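From: Zubaida Rana
To: chores-list
Date: Saturday, June 22, 2019
Subject: Re: [chores] Can it do the washing-up yet?

Tyson Friesen wrote:
> Chisholm has a bet on that we'll all have
> a machine folding sheets by September. You
> went to the Zatow open day, Zubaida. Do I
> sell the ironing board or not?

Keep the ironing board, Tyson.

I stayed for 2 hours and came home to the same sink I'd left. The talk was all about hands. Arms are more or less sorted, according to Annick Desjardins, who gave it, and the trouble starts at the knuckles. Fingers have to find an edge and lean on it by the right amount, and a hand that leans too hard on a wine glass is a hand you don't invite back.

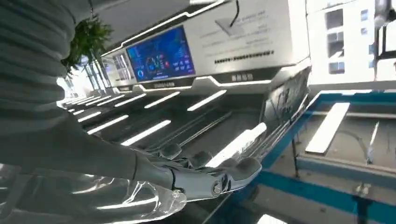 Annick reckons shop floors will get there well before kitchens, and I think she's right. A factory will put the same part in the same spot 371 times before lunch. My kitchen has never put anything in the same spot twice, and I have a teenager — the machine would need to cope with him as well.

> Colleen says the gripper sort is further
> along than the fingers. True?

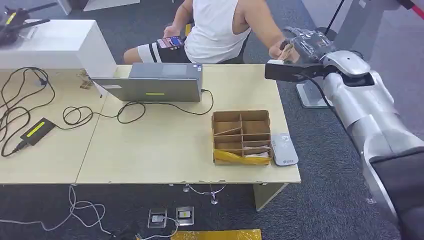 Grippers are simpler, so yes, in the sense that a peg is further along than a sewing machine. Colleen and I have argued this one before. What I'd pay for is something that tidies a table, and there was a fine test going begging: black cables in loops all over the left end, a laptop, a cardboard box with compartments and a yellow plastic bag hanging down its front. Meanwhile the gripper had one small beige thing in its grasp and a person's hand up there with it, phone in the other. I have spent whole Sundays working at that pace, so no criticism intended.

Marlene asked about prices. I didn't get one, but I did get a Zindeck pen.

Zubaida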